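# Against the hanging basket

Every few months somebody writes another piece telling us to get things off the counter and onto the wall. Rails, hooks, wire baskets, the whole kit. I've read plenty of them, and I've bought the stuff too, so let me say why I don't believe it anymore.

The pitch is that walls are free space. Stores like Stumora sell the rail first, then the baskets that clip to it, then the racks of hooks, and by then you've spent more than a plain drawer unit would have cost. The Gemley catalog that came in February gave 8 pages to this. I looked for one greasy ladle in it and found none.

A wire basket is a strange thing to store anything in. The mesh lets dust through and lets crumbs out. If it's wide and shallow, it holds a few lemons or one bunch of bananas, and anything taller leans over the rim. People say you can see what you have. Sure, and so can everyone who walks in. 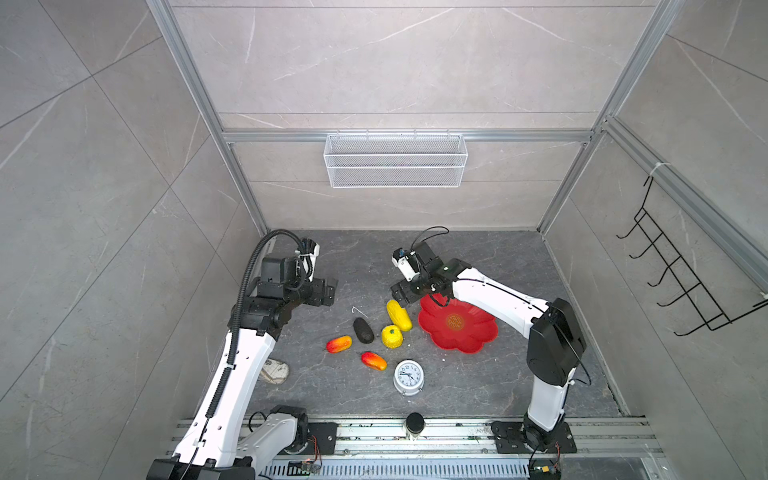 Hooks bother me more. A rack with five hooks sounds like room for five things, until you hang a colander on one and lose the two beside it. Then somebody adds a mug, the mug knocks against the colander every time you reach past, and the colander goes back in the cupboard where it lived before. I kept a Clusto rail over my own sink for seven months. By the end it held a dish brush and a pair of scissors.

I'll grant that a rail makes sense for the few tools you grab every day, if it's within easy reach and nothing hangs behind anything else. A cook who uses the same whisk each morning should hang up the whisk. My quarrel is with the idea that a kitchen gets tidier because its contents moved up two feet. You still own the second potato masher. Now it's at eye level.

And please look at how the thing is fastened before you load it. Plenty of rails wobble. A zip tie will stop a rack from sliding around, and I've used them myself, but I wouldn't trust one with a cast iron pan.

Clear a drawer first. It costs nothing, and you may find there isn't much left to hang.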